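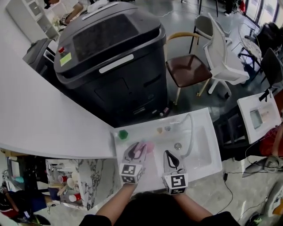
Visit report: Dumar demonstration facility
December 2, 2020

The visit covered the software side of Dumar's manipulation work: recording, pose estimation, policy training and the tooling that joins them. Hardware was discussed only where it set limits on the software. The morning went to data capture and the afternoon to the planner.

Capture is done without a robot arm. The operator works with a pair of hand-held grippers, each with two black fingers and a cube of fiducial markers at its base. A head-level camera records the session, and the marker cubes give the pose of each gripper relative to that camera. The patterns differ between left and right, so hand identity comes from the marker ID and no tracker has to maintain it. The current task set is built on household work, with picking up and placing small objects in a sink basin as the reference task.

Pose estimation runs in a package called Tindance. It detects the marker corners, solves for the cube pose using whichever faces are visible, and passes the result to a smoother with a fixed lag of 10 frames. A single visible face is the weak case. With one small planar target the solver can return two nearly equivalent rotations, and earlier versions flipped between them when the wrist turned. The November release keeps both hypotheses until a second face appears or the lag window closes. We were shown the same recording processed with both versions. The flips were gone in the new output, although a slow drift in yaw remained over the longer single-face stretches.

Finger opening is estimated separately from image crops. This was the part the engineers were least satisfied with. Thin dark fingers against a dark sleeve or floor give low contrast, and the estimate is held at its last value when confidence drops. Downstream code receives a flag but, at the time of the visit, did not use it.

The planner, Deven, takes the gripper trajectories and retargets them to a two-arm robot. Of the 200 recordings in the set we reviewed, 102 retargeted without manual edits. Most of the remainder failed on joint limits during reaches toward the back rim of the basin. Moving the virtual base by a few centimeters recovers many of them, and a search over base position is planned. Collision checking uses a hand-measured model of the counter and basin — the faucet is a swept tube with a generous margin, which rejects some motions that look safe on replay.

Review is done in a browser viewer licensed from Kalinowski. It plays the video beside the reconstructed gripper poses and lets a reviewer mark intervals as bad. Loading a session took about 2 minutes on the office network.

Open points for follow-up: time synchronization between the camera and the audio channel, use of the confidence flag in training, and the file format for exported trajectories, which still lacks a version field.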